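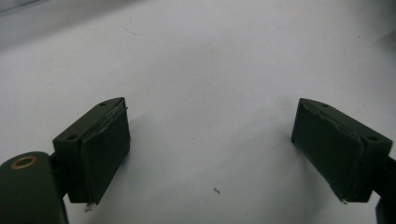

Bakeware > Loaf Pans > Farkas Lidded Loaf Pan

Farkas Lidded Loaf Pan, 2 lb
By Anikó Lakatos, updated in March

A lidded loaf pan makes square bread. If you've never wanted square bread, we respect that, and the muffin tins are one page over. Everyone else, come in.

The Farkas is a plain steel pan with a sliding lid and no opinions. Close it before the final rise and you get a tight, even crumb that fits a toaster. Leave the lid off and it bakes an ordinary domed loaf, so you can pretend you bought it for both.

Fill it 125 grams short of what your recipe claims. Recipes are optimists. We once ignored this with a brioche and had to open the lid with a butter knife and some language.

Grease the lid too. Bake on the middle rack, slide the lid back for the last 8 minutes if you like a darker top, and wash by hand. The dishwasher will rust it, and then you'll write to us.

Fits the Usow cooling rack. Does not fit the Plaleo bread box, which was designed by someone who eats crackers.

Comments

Xolani Zulu: Lid stuck the first time, fine since I started greasing the rails. Great for rye.

Rostument: does it come in a 1 lb size? there are only two of us

Anikó Lakatos: Not yet. Freeze half, or make a friend.

pansandplans: Mine arrived with a dent in one corner. The bread now has a dent in one corner.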